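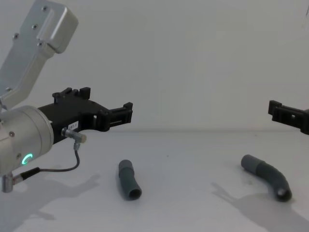
Photo: Grison Workshop, Illbridge

26 Jul 2021

Spent part of the afternoon on hose fittings. Putting down what I know in case it saves someone a trip to the store.

1/ Gray corrugated hose is sold by the length and also as kits with the cuffs already on. I buy the length. The cuffs that come in the kits never seem to be the size I need.

2/ Measure the inside of the cuff and the outside of the connector. Write both down. I kept one number in my head last July and drove 30 minutes to Hamel for the wrong part.

3/ Push the connector into one side first, all the way, then bring the other half to it. Hold the smooth cuff while you do it. If you squeeze the ribs they fold and you lose your grip.

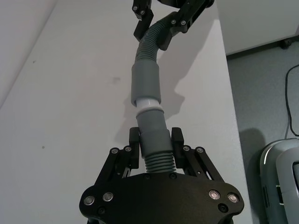
Gray hose, pale connector, smooth coupling.

4/ Let the long side of the hose curve however it wants. If you force it straight it pulls on the joint - you feel it right away in the cuff.

5/ No glue on mine. I take the joints apart to rinse them, and a glued one has to be cut. I lost 5 inches of good hose that way.

6/ If a joint is tight, put the cuff in warm water for 2 minutes and try again. Skip the oil. It gets on everything.

7/ Somebody asked what I paid. 40 dollars at Fumero for the hose and a bag of connectors. The couplings were extra - I can look up the receipt if anyone wants it.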